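Bench notebook: house rules for the two-arm cell
August 15, 2020
Filed under: Workshop practice / Robot cell

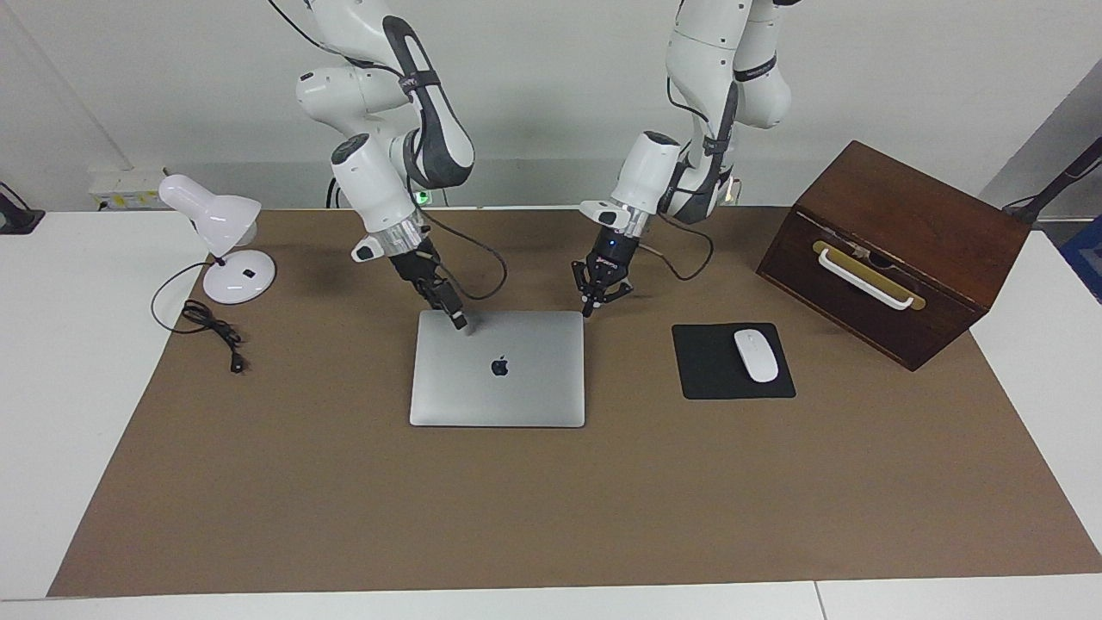
2 min read

Went through the Privanley bench rules again this morning, with the desk objects laid out. Writing down what we now hold to, so Netville can copy it without ringing us.

Start pose. Both grippers hover clear of the object, fingers pointing down, before anyone presses run. With the laptop that means one near each upper corner. If either finger is touching the lid, it isn't a start pose, so jog it up and log it again.

Cables on the arms. Slack loops at the wrist are allowed, but they must not hang lower than the fingertips at any point in the move. Check by jogging slowly through the whole path at 32 per cent speed. Straps get looked at before the first run of the day and again after every 100 cycles.

Cables on the mat. The lamp lead is still my sore point. It curls across the left side and ends in a loose plug on the paper. Rule 2 in the Zilden sheet only says "tidy", and that can mean anything. New wording: no free plug inside the reach of either arm - tape it down or take the lamp off.

Objects. Laptop closed and flat, near the middle. Mouse on its pad. The pad may sit askew, we want that, but all of it stays on the mat. The wooden box goes towards the back right corner with the handle side turned inwards.

Hands. No reaching over the mat while the drives are live, even when both arms are still. El Ouafi has this as rule 44, far too deep in the list. Ours goes at the top.

To do: reprint the card for the door, old one is from January. Ask Netville which speed they jog at.

3 comments | 2 shares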